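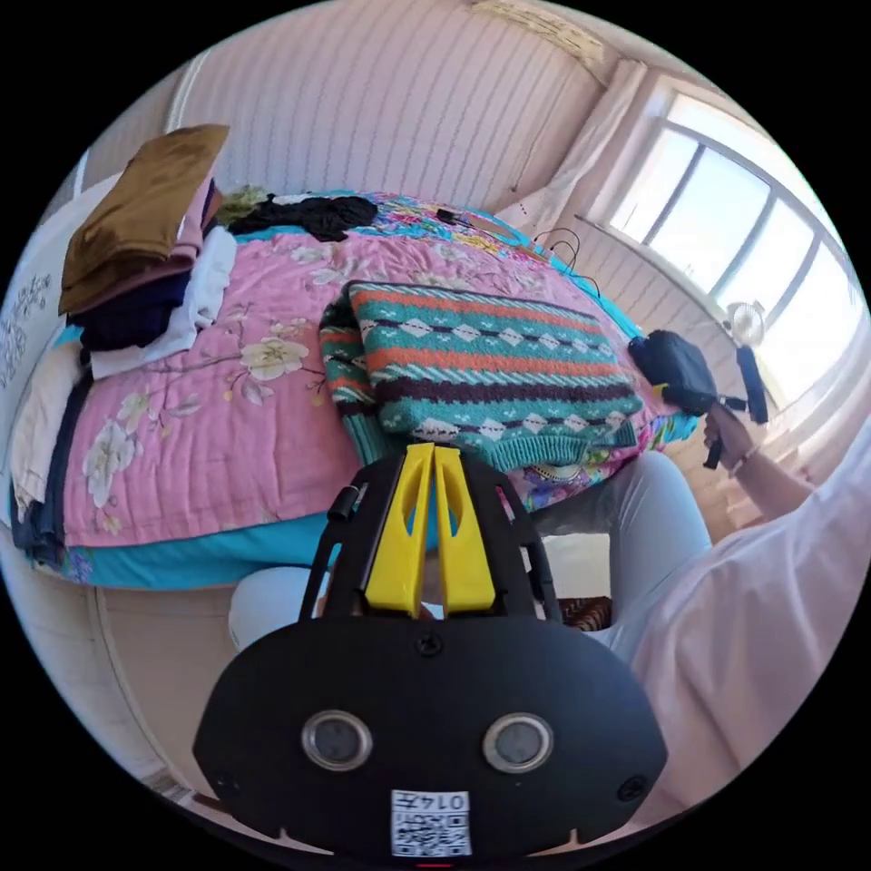 Speaker notes
Household Textile Recovery in Plellitstead: Program Update and Request for Support
Regional Solid Waste and Reuse Meeting, 03/06/2022
Time allotted: one session slot, with questions held to the end

Slide 1. Title and thanks
Thank the host office and the county staff in the room. State that the presentation is given on behalf of the Plellitstead Office of Materials and Reuse. Copies of the slides are on the side table.

Slide 2. Why clothing and bedding
Most residents think of recycling as paper, cans and bottles. Clothing, quilts, blankets and towels are handled as ordinary trash in many homes, even when they could be worn or used for years. Our office has no separate budget line for these items, and until this program began there was no regular way to collect them at the curb.
Textiles are also hard on equipment. Sheets and sleeves wrap around the sorting screens, and the line has to be stopped while staff cut them free. The operations manager will want this point made early. Pause here and let it register with the hauling companies.

Slide 3. What residents told us
The office mailed a short survey to households in the Alva district and received 219 completed forms. The most common answer to the question "Why do you keep clothing you no longer wear?" was that the person did not know where to take it. The second was that the item had been made by a relative or given as a gift.
Do not rush this second answer. Hand-knit sweaters, quilts and baby blankets are kept for reasons other than use, and the program does not ask anyone to part with them. Staff who answer the phone line are instructed to say so plainly.

Slide 4. How collection works
Residents request a bag by phone or at the branch library. The bag is set out with the regular recycling on the marked week. Items must be clean and dry. They do not need to be in good repair.
Collected bags go to the Honudura sorting center, where they are divided by condition. Wearable items are offered first to local reuse shops. Worn cotton goes to a wiping-cloth producer. Knits with a high wool content are baled separately for fiber recovery.
Pairs of shoes should be tied together. Pillows and foam are not accepted. (This question comes up at every meeting. Answer it on the slide.)

Slide 5. Cost
Refer to the table in the handout. The main expenses are the bags, the second pass by the truck, and staff hours at the sorting center. Sales of baled material cover part of the expense and will not cover all of it in the near term. It is better to state this directly than to have it raised from the floor.
The pilot area covers 1,000 households. Around 60 bags are set out in a normal collection week, with higher numbers in spring.

Slide 6. Care and repair classes
The office has entered into an agreement with the Lerora Community Center to hold classes on basic mending, washing of wool, and storage of quilts and blankets. The room is provided without charge. Participants bring one item from home.
Storage advice has been the most requested subject. Main points, if asked: wash before putting away, fold loosely, refold along different lines a few times a year, and keep out of direct sun. Plastic bags are not suitable for long storage - cotton covers or old pillowcases are preferred. Sweaters should be folded and laid flat, never hung.

Slide 7. Problems so far
Wet bags remain the largest problem. A bag left out in rain is usually lost, and one wet bag can spoil others in the truck. The office is testing a heavier bag with a tie closure.
Some bags have been taken from the curb before the truck arrives. We have asked residents to set them out on the morning of collection and not the night before.
There are also 2 apartment complexes in the pilot area where curb pickup does not work at all. A shared bin in the laundry room is under discussion with the property owners.

Slide 8. Request
The office asks member towns to consider three actions before the July meeting: share their current figures for textiles in the waste stream, name a contact person, and indicate whether they would join a shared contract for bags. No funding commitment is requested today.

Slide 9. Questions
Likely questions: liability for items taken in error, the treatment of school and work uniforms, and whether charity bins will lose donations. On the last point, the reuse shops were consulted before the pilot and receive first choice of wearable items. If a question concerns contract terms, refer it to the purchasing office in writing.
Leave the contact slide on the screen until the next speaker is ready.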